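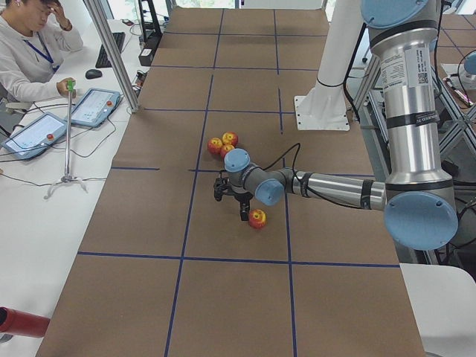 Teaching a Planner to Leave Room

Picking up a piece of fruit is, for a robot, mostly a question of software. The gripper closes in the same way each time. What changes is the decision made before it moves: which piece to take, from which side, and where the fingers will go when they open again.

At Haden, the planning group has spent the period since December on this decision. Its planner, called Vika, was written for boxed goods, which have flat sides and stay where they are put. Round objects that touch one another proved far more difficult. A finger lowered between two apples may push both of them, and the position recorded a moment earlier is then wrong.

The first version of Vika treated every object as a separate problem. It chose a grasp, checked the arm for collisions and sent the motion to the controller. Neighboring objects were considered only as obstacles. The current version plans the grasp and the release together. If the fingers can close on an apple but cannot open beside its new neighbors, the plan is rejected before the arm leaves its starting position.
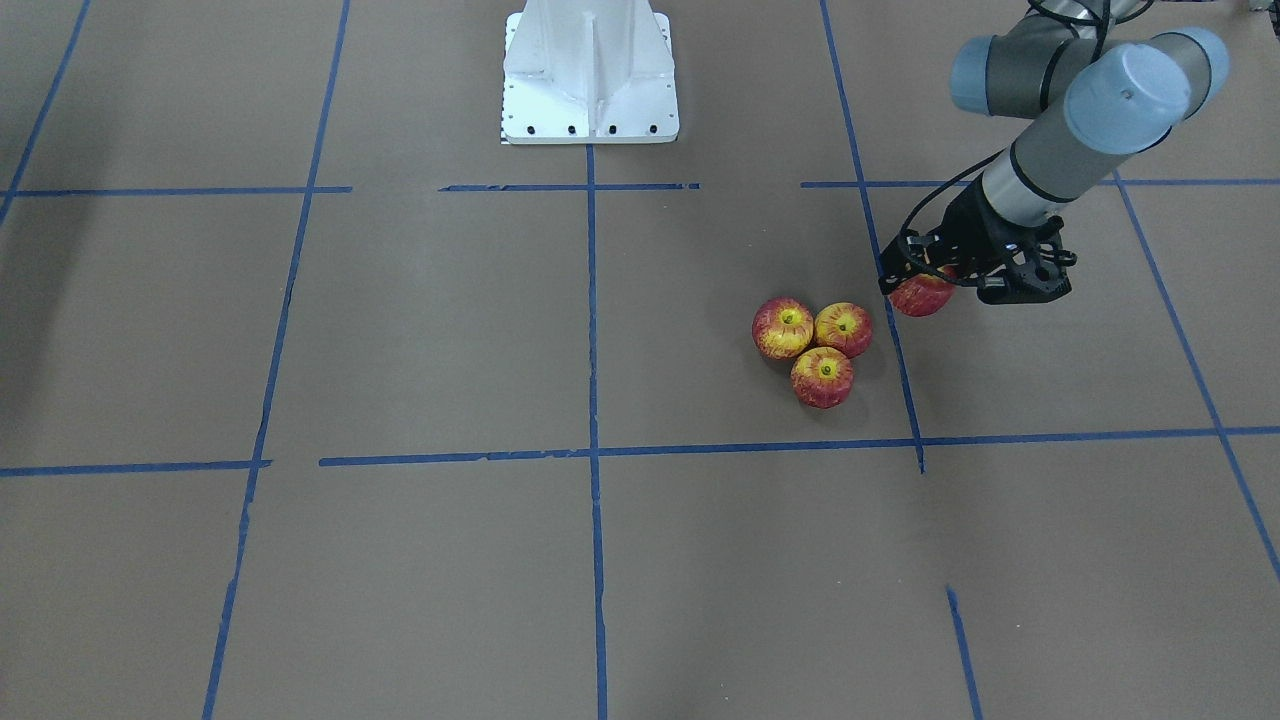

Perception is handled by a separate module, Irkach, which reports the position of each object along with a measure of its own doubt. Vika uses that measure to set the clearance around a cluster. Where the doubt is small, the fingers may pass close by. Where it is large, the planner looks for another approach or asks for a new view.

The group tests each release against a library of 418 recorded layouts before it is run on hardware. A full replay takes 4 hours. Failed plans are stored with the planner's reasons for each choice, and engineers review them in Feyisa, a viewer developed at Haden for the purpose. The viewer shows rejected paths beside the accepted one – a feature the group requested after two faults in the release check went unnoticed for weeks.

Work now turns to speed. Planning grasp and release together takes longer than planning them apart, and the group intends to reuse parts of earlier plans when only one object has moved.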